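Projects > Student work > Robotics > Teaching by hand and by remote
Saturday, November 19, 2022
By the Darevside arm group
3 comments | 142 shares

Teaching an Arm to Take Hold of a Panel: Project Report
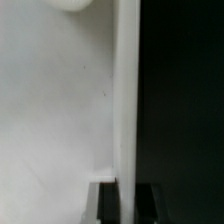

Page last changed: same day, after supper

The view from the wrist, with a finger on either side of the white edge, is the view we spent most of the term looking at. Our project set out to show a robot arm how to take hold of an upright panel by its edge and pull it gently towards itself. A toddler can do this, usually when you would prefer they didn't. We had an arm, a two-fingered gripper, a small wrist camera and what the module handbook calls "reasonable access" to the Darevside workshop.

1. Two ways of showing

We compared two methods. In the first, one of us took the arm by the elbow and wrist and walked it through the job while the software wrote down the joint angles. In the second, we drove it from a desk using the Mutow hand controller, watching the wrist camera on a monitor.

Moving the arm by hand felt natural and was quick to learn. It also put a student's sleeve in the camera view for a good part of each run. The learning program, Tusard, took a keen interest in sleeves. Its first trained version hung about near the panel as if waiting for someone in a jumper to come and help.

Remote control fixed the sleeves and brought its own misery. The monitor gives a flat picture, and a flat white panel in a flat picture offers very little to judge distance by. There are two small specks on the face of the panel, and we became fond of them. The thin edge strip against the dark was the one thing everybody could line up on, so our drivers learned to put a finger each side of it and creep forward. Creeping is slow. The arm later copied the creeping perfectly, including the pause where the driver is wondering whether to have lunch.

2. What we recorded

We kept 400 runs, of which 142 were guided by hand and the rest driven remotely. Runs where the gripper knocked the panel were kept in a separate folder. We had planned to throw them out, then noticed that several showed the driver backing off and trying again, and we put those back in among the others. This helped more than anything clever we did.

Each run was cut so that it ended 5 seconds after the fingers closed. Before that we had been leaving in the part where the driver puts the controller down, and the arm had learned to sag at the end in a satisfied way.

3. Results

Trained on the hand-guided runs alone, the arm reached the right area and then dithered. Trained on the remote runs alone, it gripped the edge far more often, though at the pace of a council planning office. Mixing the two gave us the quicker approach and most of the careful finish. We used the Hoxha marking sheet to score the grips, which allows "partly" as an answer, and we made full use of it.

4. Problems

The lighting in the workshop changes when the corridor door is open. White on white is hard for the camera at the best of times, and several afternoon runs in June had to be done again. We also let three different people drive without agreeing which side to approach from. The arm took the average of us, and the average of left and right is straight into the edge.

5. If we did it again

We would agree on one approach path first and write it on the wall. We would add a second camera, set back from the bench, so that the driver has some idea of depth. We would also record the sleeve runs with the sleeves rolled up, as was suggested in week one by the member of the group who was then put in charge of cables.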